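The Genness 904 is a loose-bottomed cake tin for home bakers who make deep sponges, fruit cakes and stacked cakes. It is sold by Usus on its own or as part of a pair, and it replaces the older Genness tin that we stopped stocking in August.

## What it does

The tin is 100 mm deep, so a full cake mix can be baked in one go and split into layers afterwards. The sides are straight all the way down, with no taper, and the layers come out the same width. This matters most for wedding cakes and other tiered cakes, where any slope shows under the icing.

The base lifts out. Stand the tin on a mug or a jar once the cake has cooled and push the side down gently. There is no clip or spring to wear out.
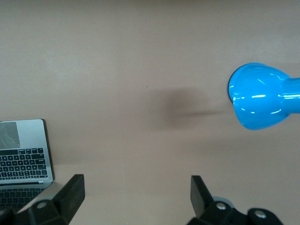 ## Details

- Inside width: 227 mm
- Depth: 100 mm
- Material: anodised aluminium
- Base: loose, flat, with a rolled edge
- Oven safe: yes, gas, electric and fan
- Dishwasher safe: no
- Guarantee: 2 years

## Before first use

1. Wash the tin and base by hand in warm, soapy water and dry them well.
2. Fit the base with the rolled edge facing down.
3. Grease the sides with butter, margarine or a plain oil. Vegan spreads work, but choose one sold for baking as the softer ones can leave the sides patchy.
4. Line the base and sides with baking paper. For fruit cake, use a double layer and tie brown paper round the outside.

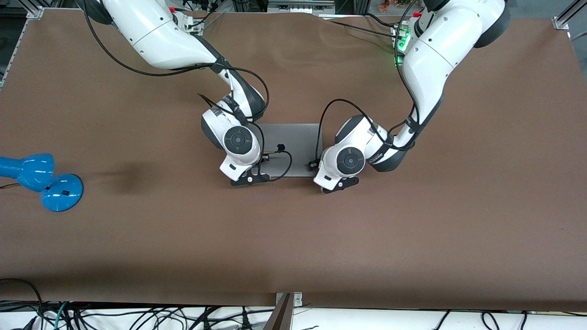
## Baking times

A deep tin needs a lower heat and a longer bake than two shallow sandwich tins. If your recipe was written for sandwich tins, turn the oven down a little and start testing with a skewer once the top is firm. Very runny mixes may seep under the base. Put a baking tray on the shelf below, or use the fixed-base Popescu tin instead.

## Care

Do not use metal scourers or oven cleaner. Soak baked-on mix in warm water and wipe it off with a soft cloth. Dark marks on the inside are normal and do not affect the cake. A knife will scratch the finish, so loosen the sides with a plastic spatula.

## Spares and orders

Spare bases are sold singly. Please quote tin number 904 when ordering, as bases for the older tin do not fit. Orders are packed at our Zomville shop and can be collected from the counter.

For trade prices, write to Simone Barbosa at the same address.

Page updated September 2020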